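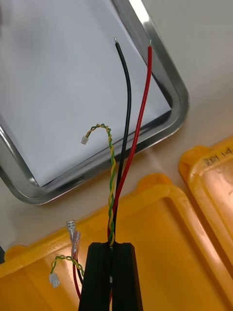
Last modified: June 21, 2024

Sorting leads at Trerton: what the cell changed on the bench
Speaker notes, 30 minute slot including questions
Speaker: Juraj Doležal
Questions taken with Emília Zeman

Slide 1. Title

Say who we are and move on. Trerton repairs and re-kits small electrical assemblies at the Perby site. I look after process engineering. Emília Zeman runs the bench where this work used to be done entirely by hand, and she will correct me where I get it wrong.

The talk covers one job: separating mixed leads, connectors and small boards, and laying them out in a tray for inspection. It does not cover crimping or test. If someone asks about test, park it for the end.

Slide 2. The job before April

Mixed returns come in from customers with wires tangled. An operator picks a lead out, straightens it enough to see both ends, decides what it is and puts it in a bin. The tray goes between operator and bins, lined with white paper so that thin leads stand out against the steel. That lining was Emília's idea and predates any automation.

A standard lot is 500 pieces. The work is light but repetitive. Pinch grip, wrist turned, head down. The complaints we had on file were mostly thumb and neck.

Mention rotation: two hours on, then off to another bench. It was written down and it was not always followed. When we were short, people stayed on.

Slide 3. Why leads are hard to handle

Keep this slow. The audience is mostly people who have automated rigid parts.

A wire has no fixed shape. Its position at one end tells you little about its position at the other. A twisted pair holds a curl from however it was packed. Insulated single-core springs back. When you grip one lead in a bundle, you often lift two others.

Terminals are a separate problem. Clear sleeves over a spade blade are poor targets for vision, with the edges of the sleeve showing up or vanishing according to the light. Bare ends reflect. The steel rim of the tray reflects as well, and we lost most of a week to false edges there before we masked the rim out in software.

Two-finger grippers with grooved faces were chosen over suction for obvious reasons. Groove pitch matters more than we expected. Too coarse and a thin lead sits in the groove without being held.

Slide 4. What the cell does

Sequence, read from the slide:

Locate a graspable section of wire away from any connector.
Close, lift, pause.
Check from the wrist view whether there is one item in the grip or more.
If one, place.
If more than one, place in the tray and let a person separate them.

The pause at step two looks like wasted time. It lets the free end stop swinging. Without it the wrist view is too blurred for the check to be any use.

The control software is Wevik, bought in and configured by Kratochvíl. Our own people can edit grasp heights, bin positions and speed limits. They cannot edit the check at step three, and I will come back to that on slide 8.
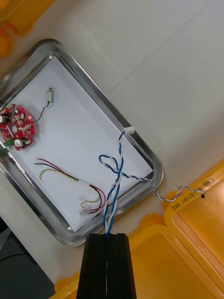
The long assemblies are where the sequence falls down. A lead with a connector on each end will drape over the tray rim, and the far connector can come to rest on whatever is next to the tray. The cell knows where it is holding. It has a weak idea of where the other end has gone. If the arm then moves off at normal speed, the far connector can drag a board or a motor with it.

Current rule: anything longer than the tray is left for the bench. This was set by the operators after the second week and has stayed in place. I argued against it at the time on throughput grounds. The damage figures for small boards came down after the rule was adopted and I withdrew the objection.

Boards with flying leads are also excluded. The attachment point at the board is usually the weakest part of the assembly, and lifting by the wire puts the load exactly there. An operator picks up the board and lets the wire follow. We have no reliable way to get the cell to choose the board first when the wire is the easier target.

Slide 5. Results

One number on the slide: 85 per cent of single leads placed correctly without a person touching them. Define it carefully. Single leads only. Excludes long assemblies, boards, and anything already tangled when it arrives.

Someone will ask for the figure over all items. It is lower and it moves a great deal from lot to lot, and we do not publish it as one number. Say so.

Time per lot has not improved much. The arms are slower per pick than a trained operator. The gain is in hours of hand work per lot, since the arms do not need somebody picking beside them the whole time.

Slide 6. Layout

Bins either side, tray in the middle, one arm from the left and one from the right. The two arms are different models. We had one and could get the other inside the budget. This means two sets of joint limits and two calibration routines, and I would not recommend it to anyone with a choice.
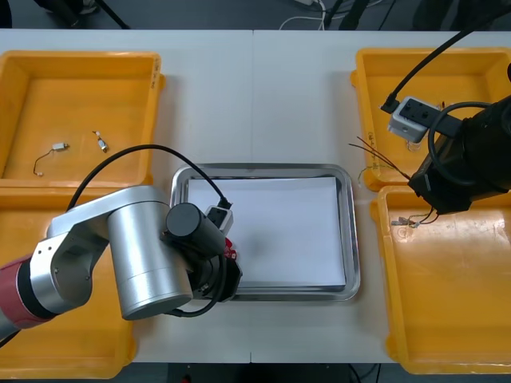
Sorting cell, Perby. Tray at centre, two bins per side.

Bin labels are handwritten. We trialled printed codes for the vision system and dropped them. The bins get swapped during a shift, and operators read their own writing faster than a code. Bin positions are set in Wevik by location. If a bin is bumped, the cell will place into the wrong spot until somebody notices. Bins are now checked at the start of each lot.

Cable routing on the arms: leave more slack than the drawing says. The camera cables need to clear the bins through the full range of motion. We replaced one cable before we learned this.

The table is in two sections with a join. Clamp them. A small shift at the join puts one side out relative to the other, and the fault looks exactly like a calibration error on one arm.

Slide 7. What changed for the bench

Spend the most time on this one.

No positions were removed. Hours spent on plain sorting went down and hours spent on untangling, board handling and checking went up. The second group of tasks is harder. It uses more judgement and the easy picks that used to break it up have gone to the cell. Two operators told us in the April review that the day felt denser. Thumb complaints are down. Reports of eye strain are up. We raised the light level at the checking position and shortened the rotation there.

Pay grades. Cell tending was first classed as a general duty with no change in grade. Emília challenged this. The person tending the cell edits grasp heights, decides when to stop an arm and signs for the lot. It has since been classed with machine setting. I would tell anyone starting a similar project to settle the classification before installation.

Training was eight hours per operator, split over several shifts. Stopping and restarting took the least time. Recognizing a bad grasp early took the most, and it does not teach well from slides. We now have new people watch a lot alongside somebody experienced.

Hand skills: anybody tending the cell still does a full lot by hand every month. If the cell is down, the work has to go out regardless. Early on we let this slide and the hand rate dropped noticeably.

Slide 8. Open items

The step three check is closed to us. When it calls one item and there are two, the operators can log the error but cannot adjust the threshold. Requests go through Kratochvíl. Turnaround has been acceptable, though it leaves the people who see the fault with no control over the fix. We have asked for a limited adjustment range. Not agreed yet.

Logging. Wevik records stops against the name of whoever is signed in. A cautious operator therefore shows more stops. We do not use that report for performance and there is now a written agreement to that effect. Read out the wording if there is time.

Noise is not a problem. Heat near the second arm's controller might be, in summer. Still measuring.

Slide 9. Questions

Likely ones:

Cost. Refer to the handout, do not quote from memory.

Would we do it again? Yes for single leads. For boards, no, not with this gripper.

Guarding. Emília to answer. She has the risk assessment with her.

Leave the layout slide up during questions.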